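Shoe rack task — FAQ for operators and new sites
Last touched in August, Tagle lab. Ask before editing pls.

What are we collecting?
Teleoperated examples of a two-armed robot handling slippers on a two-tier rack. Pick up, move, set down, square up the pair. Clukell trains on whatever we send, so send clean stuff.

How many episodes do you need from us?
300 per site for the first round. Goal is 1,000 once Basard and Sernano are both up and running. Don't pad the count with half-finished ones.

What counts as one episode?
Starts with both hands clear of the rack. Ends with both hands clear again and every slipper on a shelf. Anything in between is yours — slow is OK, a regrasp is OK. A long pause while you check your phone is not.

Which slippers?
Slides, soft colors, thick soles. Off-white, light gray, pinkish-beige. Mix up which shelf they go on. The light gray and the off-white get confused by the labeling tool under weak light, so keep the overheads on.

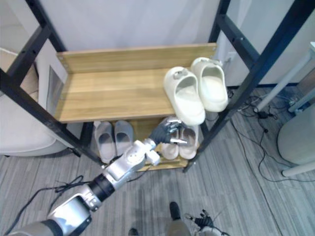

Do I have to start from the same layout every time?
No, please don't. Shuffle between episodes. Full pairs, split pairs, one slipper up top and its mate below, toes hanging over the edge a bit. If every start looks the same the policy learns the start and not much else. We got burned by this with the mug set.

Top shelf or bottom shelf first?
Either. Bottom is harder, the upper board gets in the way of the wrist and of the head camera. Most sites under-collect it. Try for half and half.

One hand or two?
One hand moves the slipper, other one stays low and out of the way. Two-handed grabs go in a seperate folder, different task ID.

I bumped the rack. Toss it?
If the rack shifted but the slipper still landed where it should, keep it and tag it "bump". If you had to walk in and fix something by hand, toss it.

I dropped one. Toss it?
Keep it if you recovered with the robot. Recoveries are gold, we never have enough. Tag "drop". If it's on the floor and out of reach, end the episode and mark it failed. Failed ones still get uploaded.

Can we move furniture around in the background?
Yes, a little. Chair in, chair out, rack turned a few degrees. Just don't change it mid-episode. And keep cables off the path of the base.

How should I grab a slide?
By the strap or by the heel end, your call. Not by pinching the sole from underneath, the fingers catch on the board comming back out.

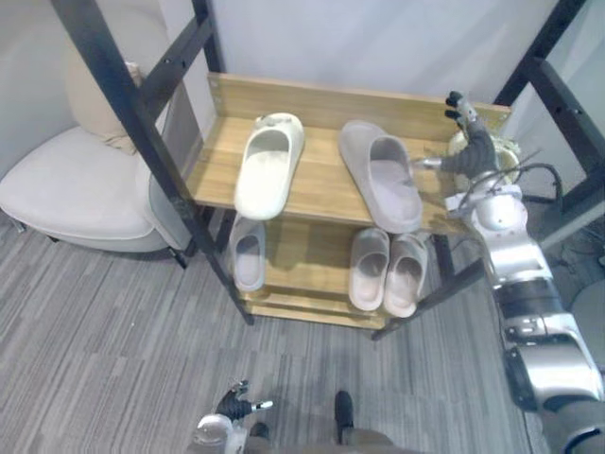 Operator at Sernano: we found the heel end much easier on the top shelf, but only if you come in from the side. Straight down and the fingers hit the back panel. Could the guide say that? New people lose their first 2 sessions figuring it out.

Fair, adding it. Top shelf — come in from the side, fingers near the back panel but not on it, then close. Bottom shelf, from the front and low.

How long is a session?
2 hours max, then swap operators. Tired hands make jerky data and it shows up in the plots.

Where do files go?
Shared drive, folder by site, then by task ID. Upload same day. Fill in the notes column even if it's just "ok".

Who checks them?
Clukell runs the automatic filter overnight, then a person at Tagle spot checks. You'll get a list of rejects by 10 a.m. Redo those before starting new ones.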